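3.1 Repair at home

Diaries from Clisham and Dramomard, 600 households. Most kept a broken kitchen machine for months before doing anthing with it. Cost came up often, lost manuals more often. Prorkwood left out, too few returns.

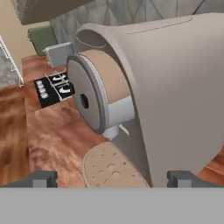 Household Studies

Figure 4. Rendered appliance body, hub with hexagonal socket. Spare parts were asked for by shape, seldom by name (see Lazaridis set, table 3).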